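Chapter 7
Residual Value and the Leased Aircraft

Learning objectives

After reading this chapter you should be able to:
Explain why the residual value of an aircraft matters more to a lessor than to an airline that owns its fleet outright.
Separate base value, market value and distressed value.
Describe how maintenance condition enters the value of an airframe and its engines.
Set out the main return conditions found in an operating lease.
Calculate a simple end-of-lease adjustment.

Key terms: base value, current market value, distressed value, half-life condition, full-life condition, maintenance reserve, return condition, redelivery, part-out, remarketing.

7.1 The asset that comes back

Chapter 6 treated the aircraft from the point of view of the operator. The airline chose between purchase, finance lease and operating lease, and the comparison turned on the cost of capital, the tax position of the carrier and how long it expected to need the capacity. Under an operating lease, the airline's interest in the aircraft ends on the redelivery date. The lessor's interest does not. It receives an older machine, often in a different country from the one in which it was delivered, and has to lease it again, sell it or break it for parts.

The rent collected during a first lease rarely repays the full purchase price. The balance must be recovered from later leases and from the eventual sale. The amount outstanding at any date is therefore a bet on what the aircraft will be worth at that date, and this expected worth is called the residual value.

Two features make the estimate difficult. The first is the length of the forecast. A passenger aircraft may pass through several operators before it is retired, and the fuel prices, interest rates and traffic levels that will apply in its last years are unknown when the first contract is signed. The second is that aircraft are not uniform goods. Two aircraft of the same type, built in the same month, can differ widely in value if one has just come out of a heavy check with fresh engines and the other is due for both.

7.2 Three meanings of value

Appraisers use the word "value" in several senses, and much confusion in practice comes from mixing them.

Base value is the appraiser's opinion of the underlying worth of the aircraft in a stable market in which supply and demand are in reasonable balance. It assumes a willing buyer and a willing seller, a single sale for cash, and enough time to market the aircraft properly. It follows the long-term trend for the type and does not respond to short-term shocks.

Current market value is the price the aircraft would most likely fetch under the conditions that exist on the date of the appraisal. It may stand above or below base value. When many aircraft of one type are parked, current market value falls first and base value is revised later, if at all.

Distressed value is the price obtained when the seller is forced to act quickly. Repossession after an airline failure is the usual cause. The seller bears storage, insurance and ferry costs while it looks for a buyer, and buyers know this.

A lease contract or loan agreement that refers only to "the appraised value" is poorly drafted. The document should name the definition, the assumed maintenance condition and the number of appraisers whose opinions are to be averaged. It should also say what happens if those opinions are far apart.

7.3 Maintenance condition

An aircraft consumes maintenance life as it flies. The airframe works through a cycle of scheduled checks. The landing gear has an overhaul interval set by calendar time and by landings. The engines contain life-limited parts, which must be replaced after a fixed number of cycles whatever their apparent condition, and they must also be removed for performance restoration when their exhaust gas temperature margin is used up. The auxiliary power unit is usually tracked separately by its own operating hours.

By convention, published values assume half-life condition. Each major component is taken to be midway between overhauls, and each life-limited part is taken to have half its permitted cycles remaining. Full-life condition assumes that everything has just been overhauled or replaced. An actual aircraft is seldom in either state, so the appraiser begins with the half-life figure and adjusts it up or down component by component.

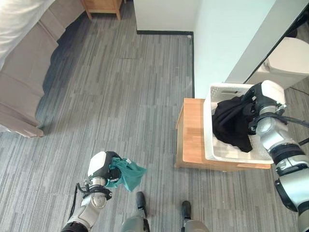

The adjustment for a single component follows directly from the remaining life. Let C be the cost of the overhaul and r the fraction of the interval still available. The adjustment from half-life is then C multiplied by (r minus 0.5). A component with no life remaining reduces the value by half the cost of its overhaul, and a newly overhauled component raises it by the same amount.

The formula is linear and real costs are not. Engine shop visits become more expensive as an engine matures, and the work done at one visit affects the interval to the next. For a young aircraft the error is small. For an old one the engines may account for most of the total value, and the linear method should be used with care.

7.4 Who pays for the life consumed

The lessee has the use of the aircraft and so is expected to pay for the maintenance life it consumes. There are two common ways of arranging this.

Under a maintenance reserve, the lessee pays the lessor a sum each month based on hours or cycles flown. When a qualifying overhaul takes place, the lessor reimburses the cost up to the balance held for that component. The lessor is protected if the lessee fails between overhauls. The lessee, for its part, gives up cash well before the work is done. It also risks a dispute over what the word "qualifying" covers.

Under end-of-lease compensation, nothing is paid during the term. At redelivery, the condition of each component is compared with its condition at delivery, and the party that is worse off receives a payment. Airlines with strong credit generally obtain this arrangement. Weaker carriers generally do not, and a centre of negotiation in most new leases is the level of reserves and how much of them can be covered by a letter of credit.

7.5 Return conditions

The return conditions are the part of the lease that describes the state in which the aircraft must be handed back. They are written years before they are applied, often by people who will have left both organizations by then. Typical requirements include:

A valid certificate of airworthiness, or an export certificate where the aircraft is leaving the registry.
Completion of the next due heavy check, with a minimum clear period after redelivery.
Minimum cycles remaining on each life-limited part.
A borescope inspection of both engines with results within manual limits.
Removal of the lessee's livery and any equipment peculiar to its operation.
Complete records, including back-to-birth traceability for life-limited parts.

The last item causes more late redeliveries than any physical defect. A serviceable part without an unbroken paper history cannot be installed on another operator's aircraft, and its value in the market falls to that of scrap metal. Rent normally continues until the records are accepted, sometimes at a penalty rate.

Case 7.1 A late redelivery

Trusance, a mid-sized lessor, placed 2 used narrow-body aircraft with Manríquez, a regional carrier. The leases ended in November. Return planning was assigned to Hanane Tawfik on the lessor's side and to Gumaro Zavala on the carrier's side. The first aircraft passed its physical inspection without major findings. The borescope results were within limits and the landing gear had ample life remaining.

The records review went less well. One engine had been repaired under a previous operator, and the release certificates for a group of turbine disks did not show the total cycles at installation. The shop that did the work had since been absorbed by Trollum, and its archive had been moved. Zavala's position was that the parts had been on the engine at delivery and had been accepted by the carrier in good faith. Tawfik's position was that the lease required full traceability at return, without exception for parts already installed.

Both readings could be supported from the contract. The parties agreed to share the cost of the archive search, with rent payable at the ordinary rate while it went on. The missing certificates were eventually located. The second aircraft was redelivered with a records audit that had been started well ahead of the return date, and no rent was disputed.

Discussion points

Consider how the acceptance certificate signed at delivery might have been worded to avoid the disagreement. Consider also whether Trusance should have treated the missing certificates as its own loss when calculating the current market value of the engine.

7.6 Plan of the chapter

The sections that follow develop these ideas in more detail. Section 7.7 examines how production decisions by manufacturers affect the values of aircraft already in service, with attention to the effect of a re-engined variant on its predecessor. Section 7.8 deals with the liquidity of a type, measured by the number of operators and their spread across regions. Section 7.9 covers conversion to freighter service, and Section 7.10 covers part-out. Readers who have not worked with present value calculations should review the appendix to Chapter 2 before going on to Section 7.7.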